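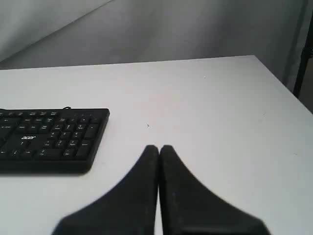 Ulises Villanueva asked us at the first visit whether a small firm with one packing line has any business buying a robot gripper, and whether it would end in a cupboard like the last machine they bought. We hear this question in many forms, and we still think it is the right one to begin with.

About us

Buline makes grippers for small robot arms, and the kits and training that go with them. We are a company of engineers and mechanics with a workshop in Pedau, on the upper floor of the old Petersen building. The entrance is from the yard side, please do not ring at the front.

The company was started by 2 colleagues who worked before in the repair of industrial machines. In that work they saw many good arms standing still for the reason that the hand at the end was wrong for the task. The arm could reach everywhere, but it could not pick up a soft bag or a thin part lying flat on a table. So they began to make fingers for other people's robots, first as a favour and later for money.

What we make

Our main product is the Bernon kit. It contains a gripper with 2 fingers, a mounting plate, cables and a printed handbook. The fingers can be changed by hand with one screw each. We offer them in several shapes, and if none of them suits your parts we will draw a new one with you. Send us the parts themselves if you can, as drawings do not tell us how a surface feels or how much it bends.

For the first tests we like to use ordinary things from a desk. Everyone knows how a keyboard behaves when you push it, so a customer can judge by himself if the movement is gentle enough. After this we go to the real parts.

A pair of fingers is tested for 500 closing cycles before we send it to a customer. We write the result on a card and put it in the box, also when the result is only just inside our limits. If you find the card missing, write to us and we will look it up.

How we work with you

We come to see the place first. We want to meet the people who do the task by hand now, because they know things which are in no document: which parts stick together, which box is always delivered open. From this visit you get a short report from us, and sometimes the report says that a robot is not a good idea for you at present. In the case of Mr Villanueva we advised to wait, and he came back to us with a different task which suited much better.

If we go on together, the training takes 2 days at your place. We teach your own staff to set the positions, to change the fingers and to stop the arm safely. We do not sell yearly service contracts – you pay for a visit when you need one.

Schools and colleges

Since September we lend the Bernon kit to technical schools in the region. The teacher receives the handbook in advance and spends one afternoon with us in the workshop. The loan is free, only the transport is paid by the school. Broken fingers are expected and we send new ones.

Visiting us

Visitors are welcome in Pedau by appointment. Please tell us before which arm you have, so that we can prepare the right plate. There is a lift, but it is slow and for heavy parts it is better to call us down to the yard.

Page last changed: 2018-03-12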